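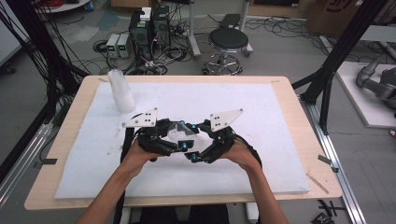
Abb. 1: Arbeitstisch mit weißer Schaumstoffauflage, links oben der Becherstapel

Forum Werkstatt und Ausstattung > Arbeitsplätze und Oberflächen
Thema: Schaumstoffauflage auf Holztischen – Randabstand, Reinigung, Abstellen von Bechern

Geschäftsstelle_Clonda
Verfasst am 1. Oktober 2026

Sehr geehrte Nutzerinnen und Nutzer,

im Zuge der Überarbeitung unserer Tischordnung bitten wir um fachliche Stellungnahmen zur Verwendung weißer Schaumstoffplatten als Arbeitsunterlage. Die Platte liegt auf der hellen Holzfläche auf und lässt ringsum einen Streifen Holz frei. Zur Klärung stehen folgende Punkte an:

1. Soll der freie Rand verbindlich vorgeschrieben werden, und wenn ja, in welcher Breite?
2. Ab welchem Grad der Verschmutzung ist eine Platte auszutauschen?
3. Dürfen Becher als Stapel auf der Unterlage verbleiben, oder sind sie grundsätzlich in den Schrank zurückzustellen?

Der Entwurf sieht bislang einen Austausch alle 14 Wochen vor. Rückmeldungen werden bis zum Ende der Anhörungsfrist berücksichtigt.

Mit freundlichen Grüßen
Geschäftsstelle Clonda

H_Werkstattleitung
Antwort 1

Zu Punkt 1: Der freie Rand sollte vorgeschrieben werden. In unserem Haus lagen die Platten früher bündig mit der Tischkante. Die Kanten wurden durch aufgelegte Unterarme eingedrückt und brachen nach wenigen Monaten aus. Seit der Umstellung auf ein kleineres Format ist dieser Schaden nicht mehr aufgetreten. Wir haben 3 cm festgelegt und sind damit gut gefahren.

Zu Punkt 2: Die grauen Wischspuren und kleinen Schrammen, die auf der Abbildung vor allem links und unten zu erkennen sind, halte ich für unbedenklich. Ein fester Turnus erscheint mir unwirtschaftlich.

Materialausgabe_Sued
Antwort 2

Der Einschätzung meines Vorredners zu Punkt 2 kann ich mich nicht anschließen. Eine weiße Unterlage wird beschafft, damit Verunreinigungen und Kleinteile sofort auffallen. Lässt man graue Spuren zu, verliert die Farbe ihren Zweck. Auf einer solchen Fläche ist für den nächsten Nutzer nicht mehr zu unterscheiden, was alt und was neu hinzugekommen ist. Ich spreche mich daher für den Turnus von 14 Wochen aus, gegebenenfalls auch für einen kürzeren.

Zum Becherstapel: Durchscheinende Kunststoffbecher sind auf weißem Grund schlecht zu sehen. Bei uns wurden sie wiederholt mit dem Ärmel umgestoßen. Sie gehören in den Schrank.

Yao-tsung Kao
Antwort 3

Sehr geehrte Damen und Herren,

ich betreue die Arbeitsplätze am Standort Trellutach und möchte einige Erfahrungswerte beisteuern. Wir haben im März sämtliche Tische neu belegt, insgesamt 42 Plätze. Nach meinen Aufzeichnungen mussten bis heute 20 Platten ausgewechselt werden, davon die Mehrzahl wegen eingedrückter Stellen und nur wenige wegen Verfärbung. Ein Austausch nach Kalender hätte uns erhebliche Mehrkosten verursacht.

Verfärbungen lassen sich mit lauwarmem Wasser und einem weichen Tuch weitgehend entfernen. Von Lösungsmitteln rate ich ab, da sie die Oberfläche des Schaums angreifen können – dies gilt auch für manche handelsüblichen Glasreiniger.

In der Frage der Becher bin ich anderer Meinung als Materialausgabe_Sued. Wer mit Bechern arbeitet, benötigt sie in Reichweite. Ein Stapel im hinteren Bereich der Platte stört den Arbeitsablauf nicht. Er sollte lediglich so stehen, dass der Raum vor der Person frei bleibt.

Materialausgabe_Sued
Antwort 4

Ich danke Herrn Kao für die Zahlen. Für einen laufenden Arbeitsgang mag das Abstellen hinnehmbar sein. Meine Bedenken betreffen den Zustand nach Dienstschluss. Ich rege an, in der Tischordnung zwischen »während der Arbeit« und »nach Beendigung der Arbeit« zu unterscheiden.

Ferner bitte ich um Auskunft zu dem dünnen Holzstab, der rechts unten schräg auf dem Tisch liegt. Ist dieser als Arbeitsmittel erfasst? Lose Stäbe auf der Tischfläche rollen nach unserer Erfahrung regelmäßig zu Boden.

Geschäftsstelle_Clonda
Antwort 5

Der Stab ist im Verzeichnis der Arbeitsmittel nicht gesondert aufgeführt. Wir nehmen den Hinweis auf und werden für Stäbe, Spatel und vergleichbare Kleinteile eine Ablageschale vorsehen. Die vorgeschlagene Unterscheidung wird in den Entwurf übernommen.

r.konst_Lager
Antwort 6

Eine Ergänzung zur Befestigung. An der linken und der rechten Tischkante ist jeweils ein kleines dunkelgraues Teil zu sehen, links offenbar angeklemmt. Falls am Rand ohnehin Klemmen oder Laschen vorgesehen sind, müsste der freie Holzstreifen breit genug bemessen sein, um diese aufzunehmen. 3 cm könnten knapp werden. Wir beziehen unsere Zuschnitte über Konstantinidis und lassen sie nach Schablone fertigen, der Rand beträgt dort einheitlich 5 cm.

Ob die Platten gegen Verrutschen gesichert werden sollen, ist im Entwurf bislang nicht geregelt. Doppelseitiges Klebeband hinterlässt auf Holz Rückstände. Bei uns liegen sie lose auf.

H_Werkstattleitung
Antwort 7

Lose aufliegende Platten halte ich bei beidhändigen Tätigkeiten für ungeeignet. Sobald sich jemand mit den Unterarmen abstützt, wandert die Unterlage. Vier Streifen einer ablösbaren Haftmasse an den Ecken genügen. Die Randbreite von 5 cm kann ich mittragen.

Beim Austausch bleibe ich bei meiner Auffassung: nach Zustand, mit monatlicher Sichtprüfung und Eintrag in das Tischblatt.

Materialausgabe_Sued
Antwort 8

Einer Sichtprüfung würde ich zustimmen, sofern ein Vergleichsmuster vorliegt. Ohne Muster entscheidet jede Abteilung nach eigenem Ermessen.

Yao-tsung Kao
Antwort 9

Ein Vergleichsmuster in drei Stufen ist in Trellutach vorhanden. Ich kann der Geschäftsstelle gerne eines der Musterstücke auf dem Postweg zukommen lassen. Bitte teilen Sie mir die Anschrift der zuständigen Stelle mit.

Geschäftsstelle_Clonda
Antwort 10

Wir nehmen das Angebot dankend an, die Anschrift geht Ihnen per Direktnachricht zu. Punkt 1 wird mit 5 cm in die nächste Fassung aufgenommen. Punkt 2 bleibt bis zum Eintreffen des Musters offen.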